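Workplace Housekeeping, Unit 4: Shared Tables, Power Strips and Liquids
Course handout, Skinholm Evening Program. Revised Aug 19, 2020

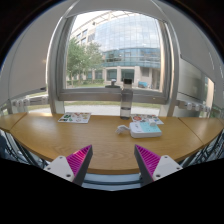 Fig. 4.1. Table with power strip, bundled white cord, bottle and printed sheets.

4.1 Scope

This unit covers small tables used by more than one person, with a power strip standing on the surface. Floor-mounted strips and wall channels were covered in Unit 3. Read section 4.3 before the practical.

4.2 Terms

Supply cord: the cord between the strip and the wall outlet.
Device cord: any cord between the strip and a piece of equipment.
Slack: cord length in excess of the shortest safe route.
Wet zone: the part of the table where open or closed containers of liquid are allowed.
Dry zone: everything else, including the strip and all paper.

4.3 Placement of liquids

In Fig. 4.1 a tall transparent bottle with a black cap stands behind the cord, with clear liquid in its lower portion. The strip is on the same surface. Under the rules of this unit the bottle belongs in a separate wet zone, on the side of the table away from the strip. A cap does not change the zone. Tall, slim containers tip more easily than wide ones of the same volume; for a level table and a 500 ml bottle, use the tipping distances in Table 4-B of the workbook.

Liquid spilled on a flat table spreads along the lowest path. Check the level in both directions before assigning zones. If the table slopes, the wet zone goes on the low side.

4.4 Slack

A short loop is acceptable for a device cord in light use. Do not bundle the supply cord of a loaded strip. Heat builds up in the inner turns of a tight bundle, and the outer turns feel normal to the hand. Lay the excess in wide, open curves or use a shorter cord. Cord ends that are not in use are taken off the table and stored.

4.5 Paper

Printed sheets are kept flat in the dry zone, clear of the sockets. In the figure two sheets lie near the far edge. Reference sheets needed daily should go in a sleeve or on the wall. The Alleck and Saneck room plans both show wall positions for these.

4.6 Order of work

Switch off the strip.
Remove containers.
Remove paper.
Sort cords and reduce slack.
Wipe the table with a dry cloth.
Mark the zones and return items.
Switch on.

4.7 Preparation for the practical

Draw your own table to scale, seen from above, and mark both zones. Show the supply cord as a solid line and device cords as broken lines. Maximum 2 pages.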